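Trabajo de grupo – Hábitos de sueño en estudiantes de primer año
Asignatura: Métodos de investigación social
Autoras: Tassanee Thongsuk y Elsie Rewi
Entrega: 2022-10-08

1. Introducción

Queríamos saber si los de primero duermen menos entre semana que el fin de semana y a qué lo achacan. Tema muy estudiado, sí, pero en la residencia Okwood no había nada hecho. Nuestra hipótesis: el móvil en la cama. Se confirmó solo a medias, ver punto 3.

2. Método

Cuestionario en papel con 18 preguntas, más un diario de sueño de 10 días. Participaron 15 estudiantes, todos de Okwood o del edificio Rodthorpe. Primero pasamos una versión piloto, demasiado larga. La pregunta de las siestas se entendía mal y la cambiamos (¿siesta de cuánto rato?). Elsie se ocupó de las entrevistas y Tassanee de la hoja de cálculo.
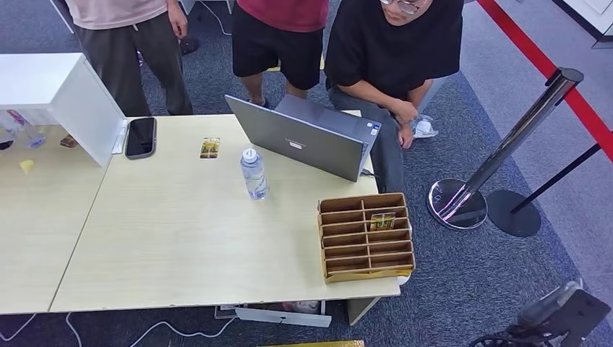 Los diarios se rellenaban por la mañana, antes de desayunar. Hora de acostarse, hora de levantarse, despertares, cafés del día anterior. Ocho personas lo entregaron completo, el resto con huecos. Los huecos los dejamos en blanco, sin calcular medias raras.

3. Resultados

– Entre semana casi todos se acuestan pasada la medianoche.
– El fin de semana se levantan mucho mas tarde, pero tambien se acuestan más tarde. O sea que recuperan menos de lo que creen.
– Móvil: lo usa en la cama la mayoría, duerman bien o mal. No vimos diferencia clara.
– Ruido: esto no lo esperábamos. En Rodthorpe las quejas por el pasillo salen en casi todas las entrevistas.
– Café: poca cosa. Los que más toman son los que tienen clase a primera hora.

Una entrevistada dijo que «el domingo por la noche es como tener jet lag». Lo anotamos varias veces con otras palabras, asi que igual merece un apartado propio.

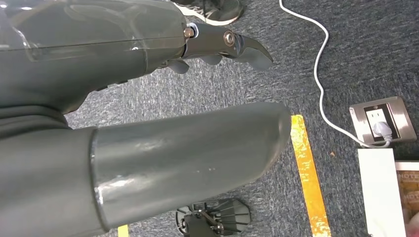 4. Limitaciones

Muestra pequeña y de conocidos. El diario es autoinforme, la gente redondea las horas. Tampoco preguntamos por trabajo a tiempo parcial, fallo nuestro – dos personas lo mencionaron por su cuenta. Y no sabemos si en época de exámenes saldría lo mismo, habría que repetirlo en noviembre.

5. Pendiente

Pasar las entrevistas a limpio. Corregir la tabla 2, las columnas estan cambiadas. Falta la bibliografía del manual de Kaewmanee, capítulo 8.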